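Chapter 7
Automated Cells and the People Who Work Beside Them

7.1 What a cell takes over

When a workplace installs its first robot cell, the change is usually described in terms of equipment. The purchase order lists arms, controllers, grippers, a rail and an enclosure. It does not list the tasks that move from one person to another, and these account for most of the disruption in the first months.

This chapter follows one type of work, the handling of light packaged goods and household items, at a contract services firm called Durel. Before automation, tidying and restocking of display furniture was done by hand, by staff who also did receiving and labeling. The work was divided by area. A worker assigned to an area picked up items, decided where they belonged and put them there. The three actions were never written down as separate steps.

A two-arm cell requires that they be separated. Each item must have a defined pick position, a defined grip and a defined destination, whether that is a tabletop, a shelf, a basket or the floor.

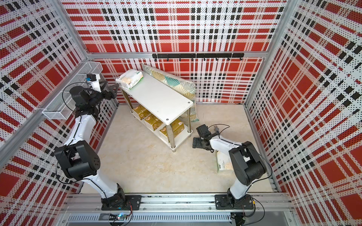
The division of work between the arms is the first decision the planning group has to make. If both arms can reach the same surface, the program must state which one has priority. At Durel the rule was set by side: each arm serves the items nearest its own base, and the shared zone is entered by one arm at a time. Staff who had worked in pairs recognized the rule, as they had followed a looser form of it for years.

Soft packs need more attention than rigid boxes. A box keeps its shape under the fingers of a gripper, and its edges give a reliable reference. A soft pack of tissues deforms, and the same pack may present a different outline each time it is set down. In the manual process this difference was invisible, since a hand corrects for it without instruction. In the automated process it becomes a parameter, and someone has to own that parameter. At Durel, ownership passed to the former area workers, who were retrained as cell attendants.

The training plan, prepared with the integrator Clitgate, ran for 20 hours per attendant. Of these, 15 were spent at the cell and the remainder on fault codes and lockout procedure. Acceptance required 100 consecutive placements without an attendant entering the enclosure - a figure later raised to 200 for soft packs.

Attendants reported less walking and lifting. They also reported longer periods of watching, which they found more tiring than expected. Section 7.3 returns to this point.
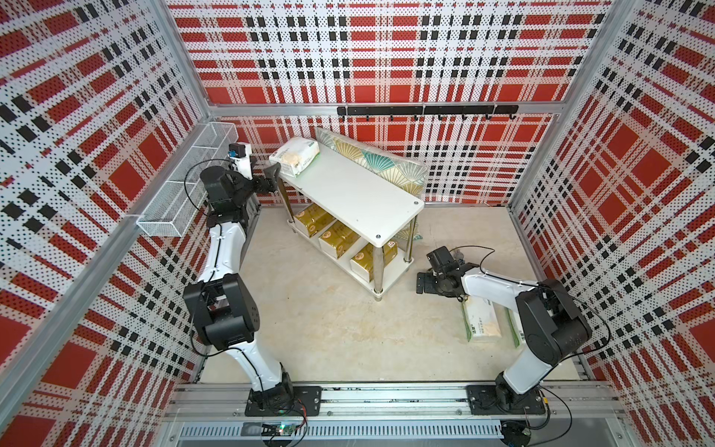 7.2 Job descriptions before and after

A job description written for manual work lists duties. One written for a cell attendant must also list conditions: when to stop the arms, when to let a cycle finish and when to call maintenance. Table 7.1 compares the two documents used at Durel.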